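Lernida Handling Laboratory
Gripper Comparison: Pre-Trial Inspection Checklist, Two-Arm Cell
Date of inspection: 2/7/19
Grippers under comparison: Urnik (current fitting), Prirkik (to follow)
Controller: Kettunen, both arms
Status: Released for trial with comments

This checklist shall be completed before the first run with each gripper type. Items marked C carry a comment and must be read by the operator before the arms are enabled.

Section 1. Work surface and surroundings

1.1 Tabletop level and fixed to base. OK
1.2 Tabletop free of tools and fasteners. OK, C
1.3 Backdrop cloth hung clear of the travel of both arms. OK
1.4 Emergency stop tested from both operator positions. OK
1.5 Floor marking visible on all sides of the cell. C

Comment on 1.2: Wipe the surface again before the next set of runs. Small marks on a white surface have been picked up as objects by the vision software in earlier trials.

Comment on 1.5: Tape is worn at the rear entry. Replace before the Prirkik fitting. This does not prevent release.

Section 2. Test objects and approach

2.1 Objects match the list for this trial. OK
2.2 Bottle empty and dry, inside and out. OK
2.3 Approach speed limited to 100 mm/s within 300 mm of any object. OK
2.4 Side approach used for all tall objects. OK, C

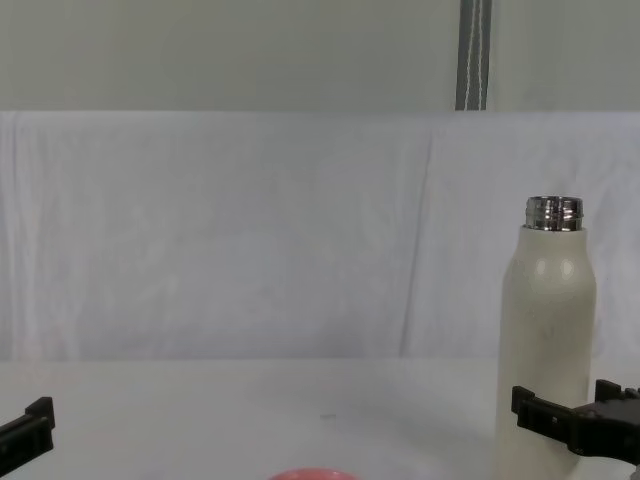

Comment on 2.4: The side approach remains the required method for both gripper types, so that results may be compared. The finger is to meet the straight part of the body, low down, as with the cream-colored bottle and the right gripper. Contact at the rounded shoulder is not accepted, nor is contact at the threaded metal neck. The bottle is tested without its cap, and operators shall not refit the cap partway through a set. Any run in which the bottle tips is to be recorded as a failure even if the grasp is later completed.

Section 3. Grippers

3.1 Mounting screws tightened and marked. OK
3.2 Finger joints move freely through full travel. OK
3.3 Finger pads clean, no cuts or lifting edges. C
3.4 Left and right units set to the same closing force. OK
3.5 Cable slack sufficient at full wrist rotation. OK
3.6 Spare finger set available. Not OK

Comment on 3.3: Light wear on one pad, right unit. Acceptable for this trial. Inspect again after 300 cycles. The right unit had completed 1202 cycles before this inspection.

Comment on 3.6: Spare Urnik fingers are on order. If a finger is damaged, the trial stops. Prirkik fingers shall not be used as a substitute.

Section 4. Holding and arm separation

4.1 Object held upright with no visible slip during the hold period. OK
4.2 Idle gripper open and stationary while the other arm is loaded. OK, C
4.3 Controller holds position when the enable switch is released. OK
4.4 Minimum distance between arms set in the controller. OK

Comment on 4.2: The correct arrangement has the left gripper open and empty, the right closed on the bottle, and the pink cup standing on the table between them. The idle arm may move only after the loaded arm has set its object down.
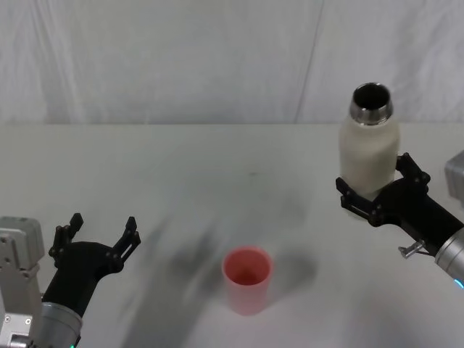

Section 5. Release and open actions

5.1 Replace floor tape at rear entry. Open
5.2 Receive and log spare Urnik fingers. Open
5.3 Repeat Sections 3 and 4 in full after the Prirkik grippers are fitted. Open
5.4 Save controller settings under the trial number before any change of gripper. Closed

Release is valid for the Urnik fitting only. A copy of this checklist is to be kept at the cell until item 5.3 is closed.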